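Octubre, casi medianoche

Otra vez discutiendo con Bastian por lo mismo: que si en dos años las máquinas nos hacen la cena. ¡Dos años! Yo le digo que primero me doblen una sábana bajera y luego hablamos. Treasa, que es más optimista, dice que en Fullard ya le confía al brazo la verdura (la fácil, ojo), y me mandó esto después de comer:

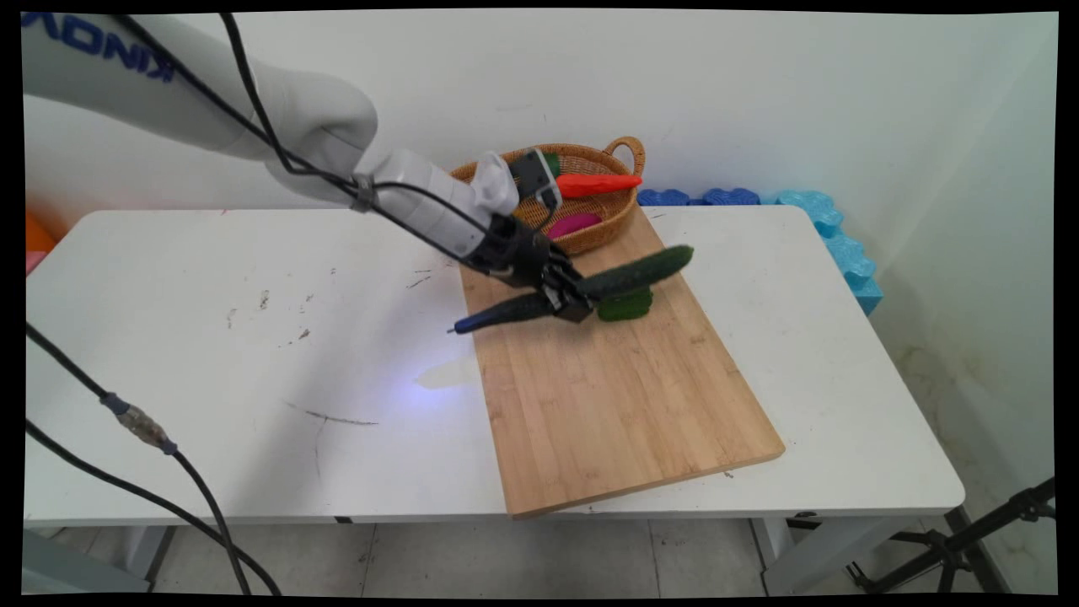 Lectura: 2 min

Un pepino sobre la tabla, bien agarrado, eso se lo concedo. Pero agarrar no es hacer una ensalada, y yo sigo sin ver quién friega luego. Le he apostado a Bastian 20 euros y mañana se lo cuento a Birsen, a ver de qué lado se pone.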